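4.2 Gripper comparison on the cluttered tabletop

Two parallel grippers were compared on the bimanual station, the Fernamix unit used in the earlier sections and the Prinder unit with longer travel.

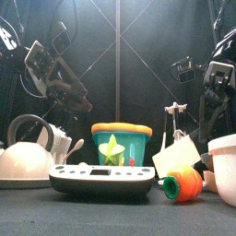

All trials were run with the same controller and the same wrist camera calibration, so that differences in outcome could be assigned to the fingers. Each gripper was given 400 grasp attempts, of which 200 were made with the left arm and 200 with the right. The objects were household items with mixed surface finish and stiffness, placed on black fabric to limit stray reflections (Figure 6). Positions were changed after every attempt from a list drawn up before testing.

Figure 6. Bimanual workspace with black parallel grippers and arm-mounted cameras. Objects include a white kettle with an arched black handle, a teal pot with an orange rim, and a large white bowl.

Closing force was held constant within a block. An attempt was scored as a success if the object stayed in the fingers through a lift of 195 mm. Contact with a neighboring object was logged separately and did not change the score.

The two grippers performed alike on handles and thin rims. The Prinder unit did better on wide rounded bodies but made more contacts with neighbors, as its fingers need more clearance when open. Slower approach speeds reduced these contacts at the cost of cycle time. We also found that depth estimates from the wrist cameras were less reliable on plain white surfaces than on colored ones. This affected both grippers, and attempts with a failed depth estimate were kept in the totals. The finger pad material was not varied; Hrubý and Mikuš treat pad wear on the Notmont test bench in a separate report.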